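Zirwood 4 review: calibration and tracking software
2 min read

Zirwood 4 finds fiducial markers and lines up a gripper camera with the rest of your setup. We ran it on 2000 stored images, and it found the marker in 1784 of them. Most of the misses were glare on shiny tables.

Setup took one morning. The planner link to Torkier worked the first time — the log viewer did not, and needed a reinstall. 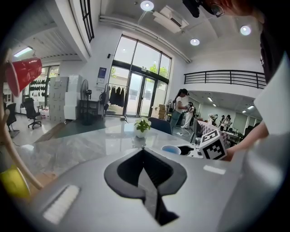
Exposure settings are buried three menus deep, and you will want them often. At $642 a seat it costs more than Thoroddsen, but the export is cleaner. We renewed.

Contact Mutosia | © 2018 Mutosia | Back to top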